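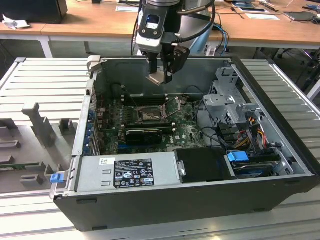 **Sointu Väisänen**

Acta de la reunión del taller, 25 jul 2023

Bueno, me ha tocado a mí escribir el acta otra vez, así que la leéis como me salga. Estuvimos Minttu Sjöberg, Eetu Vainio, Jarmo Saarela y yo. Ritva Kuusisto avisó de que llegaba tarde y llegó para el último punto (con café, se le perdona todo).

## Acta anterior

Aprobada sin cambios. Jarmo pidió que conste que la regleta buena ya está devuelta. Consta.

## Las torres Dell

Fue lo que más rato nos llevó. Phuthong nos cede 34 torres y hay que decidir qué se aprovecha y qué va a reciclaje. Trabajamos con una abierta y tumbada, con el panel lateral gris quitado y puesto a su izquierda, y la verdad es que por dentro son muy agradecidas - los cierres azules de las ranuras y la lengüeta azul de la bahía se localizan enseguida, hasta yo los encuentro.

Eetu propuso un orden fijo para desmontar y lo aprobamos con un par de retoques: primero los discos, luego los cables SATA, después la tarjeta gráfica y al final la fuente. La placa se queda en la caja salvo que esté dañada. Minttu insistió mucho en el zócalo del procesador: si está vacío, como en esta, se baja el soporte metálico y se tapa antes de mover nada. ¡Los contactos doblados no los arregla ni ella! Quedó en traer tapas de plástico de Stukari, que las vende en bolsas de 40.

Discutimos un poco por los cables de alimentación. Jarmo quiere recogerlos con bridas y Eetu con velcro, y ahí habrían seguido hasta la noche. Se votó velcro.

Los discos duros van todos a borrado, también los que parezcan averiados. Se apunta el número de serie en la hoja de Prosia y la torre no pasa a la estantería hasta que esté esa casilla rellena. Yo pregunté qué hacemos con las gráficas y decidimos guardarlas aparte, en bolsa antiestática, y probarlas todas juntas en enero.

## Paneles y tornillos

Cada panel lateral se marca con cinta y el número de su torre. Parece una tontería, pero la última vez acabamos con cuatro que no cerraban en ninguna caja. Los tornillos, en los botes pequeños, y por favor con la tapa puesta.

## Dinero

Quedan 88 euros de la partida de material. Salen de ahí el velcro y las tapas. La pasta térmica la pone Plarirel, según Ritva, que acababa de entrar y ya traía noticias.

## Tareas

- Minttu: tapas para los zócalos.
- Eetu: pasar a limpio el orden de desmontaje y colgarlo junto a la puerta.
- Jarmo: comprar velcro (sí, velcro).
- Ritva: confirmar con Plarirel cuándo llega la pasta.
- Yo: la hoja de números de serie, y esta acta.

## Ruegos y preguntas

Eetu pregunta si se puede dejar un destornillador atado a cada mesa. Le dijimos que sí a los destornilladores y que lo de atarlos ya se verá. La fecha de la próxima reunión os la mando por correo en cuanto Ritva mire sus turnos.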